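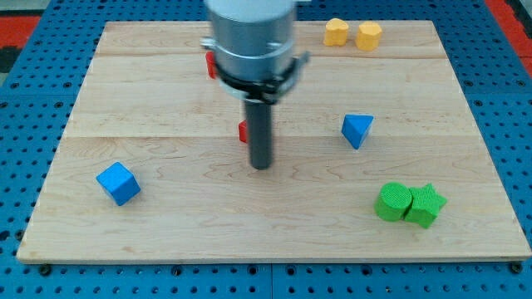 Light wood board, two small red pieces

Wood board tips, quick ones

Oil it before it looks thirsty. Food grade mineral oil, warm the bottle in a bowl of hot water first, soaks in way better. Wipe on, leave overnight, buff in the morning.

Onion smell: coarse salt and half a lemon, scrub, rinse, stand it on edge. Never flat on the counter, it'll cup on you.

Already cupped? Damp towel under the hollow side, couple of days. Worked on my old Perkby one, mostly.

Fuzzy grain - 220 paper, light hand, go with teh grain. Then oil again.

No dishwasher. No olive oil either, goes rancid and stinks.

Hicham Hegazy wrote in to say walnut oil is fine to. Maybe, check for nut allergys first.

Stains next time.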